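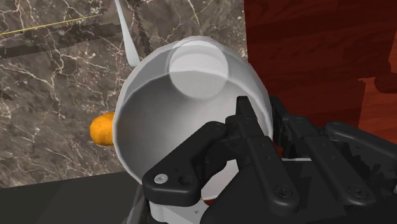 Tambunan opened by asking why we need a written rule about letting go of things when everybody in the group already knows how to let go of things. I'm putting that first because we spent most of Wednesday's meeting on it, and because I promised I'd stop burying the good arguments on page two.

So, minutes of the household handling rules group, May meeting. Maximiliano Esteban taking notes again (I lost the draw). We started at 3:10, ten minutes late, my fault, I had the old link in the invite. Present: me, Tambunan, Atau, Jomik and two people from the test side who asked to listen in and then talked plenty, which was great. Six of us in all.

Last month's minutes: passed with one fix. I had written "shall" in rule 4 where we agreed on "should." Jomik caught it. Sorry, Jomik.

1. Release and retreat

The draft says that after setting an object down, the arm opens fully, backs away along the path it came in on, and only then starts the next move. Tambunan's point was that "fully" is too much. With a wide hand, opening all the way next to other dishes can knock over the neighbor, and then you've followed the rule and made a mess! Atau wanted to keep "fully" because it's easy to check in a log. We went back and forth for a good half hour and I changed my mind at least twice.

Where we landed: "opens far enough to clear the object on every side." Atau will write the check that goes with it. If the check can't be written in a page or less, we go back to the old wording and Tambunan gets to say I told you so.

2. Thin-walled and open items

Bowls, cups, anything with a rim. I had proposed that no finger goes inside an item meant for food unless the task calls for it. Jomik thinks that's a hygiene rule and belongs in the hygiene section. I think people will read the grasping section and skip hygiene completely, because I would. Compromise: the rule lives in hygiene, with one line pointing to it from grasping. We also agreed that simulated runs get scored against it the same way as real ones, so that bad habits don't get carried over.

3. Sharp items on a shared surface

Short one. Knives get handled before anything else on the counter or left alone until the end, and the plan has to say which. No moving one in the middle of a sequence. Forks came up (they always come up) and we're treating them as sharp for now. Atau disagrees and asked me to write that down, so there it is.

4. Waiting position

Both hands empty, fingers down, arms still, and nothing carried over the edge of the counter during a pause. One of our guests asked how high is high enough, and we really don't have a number. The current text says "clear of the tallest item," but if a kettle or a pitcher turns up after the plan is made, the plan is out of date. Jomik is going to try wording that makes the arm look again before it comes down. 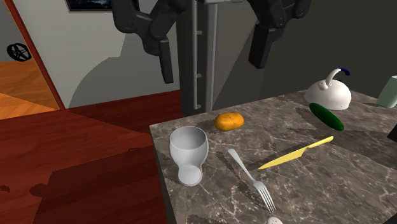 Item 4, waiting position: two arms over the counter, both grippers empty.

5. Log review

Jomik read out the numbers from Voter, our tool for having people mark runs as pass or fail. It now holds 3802 marked runs. Of those, 1686 were marked by two people, and the two disagreed on 188. Most of the disagreements were about release, so I felt a little better about how long item 1 took. We want a second mark on everything before the draft goes out for comments. I said that was a lot of evenings. Tambunan said to start with the release runs, and we're doing that.

6. Anything else

Atau asked for the word "gentle" to come out of the whole document. Agreed, all in favor, very fast.

To do: Atau, release check. Jomik, item 4 wording and the pointer line. Tambunan, list of release runs needing a second mark. Me, clean copy of the draft and an invite with the right link in it.

Closed at 4:55. Next meeting same time, same room, and please send comments on the clean copy before you come.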